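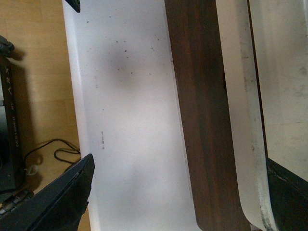

Wiping down plastic: a chore test you can run on any arm

People ask me all the time whether machines can do housework yet, and my favourite answer is to hand them a grubby plastic lid. It sounds dull. I promise it's one of the best tests going! A wipe needs steady pressure, a path that covers the whole surface, and some way of knowing when to stop, and most arms I've tried manage one of those on a good day.

What you need

An arm with a gripper and a wrist camera
A flat plastic lid or panel that has been left to get dirty
A folded cotton cloth, damp
Non-slip matting
A kitchen timer

Step 1. Pick honest dirt. Ülle Siliņa started us off with cocoa powder, which wiped away so easily that we all got very pleased with ourselves. Loose specks are the easy part. Look for a scuff or a smudge as well, and some grime along a rim if you can find it.

Step 2. Fix the lid down with the matting. If it slides, you're testing your table.

Step 3. Take a picture from the wrist before you begin. White plastic is tricky for a camera — a soft grey shadow can look just like a stain, and our first script spent ages scrubbing one. Move the lamp and take a second picture. Shadows shift, dirt stays put.

Step 4. Teach the path. Go in straight, overlapping strips from the far edge towards you, lifting at the end of each one. Edgars Kivi tried circles and got lovely swirls of muck.

Step 5. Set the pressure low and creep up. Stop the arm before you reach in to refold the cloth.

Step 6. Run it 12 times, dirtying the lid again between runs, and compare the pictures afterwards. Score the flat part and the rim separately.

How did ours do?

On the flat, really well! We cleared 81 per cent of the specks on average, and Inese reckons a fresh cloth each time would push that higher. Scuffs were hit and miss. The rim was hopeless: the cloth rides up over the curve and the corner never gets touched. A person with a thumb and a bit of rag does it in seconds.

So, can a machine do this chore? The flat bit, yes, if you set it all out first. I'm trying a sponge on the rim in December, and Pylyp Kravets has offered to write the path for it.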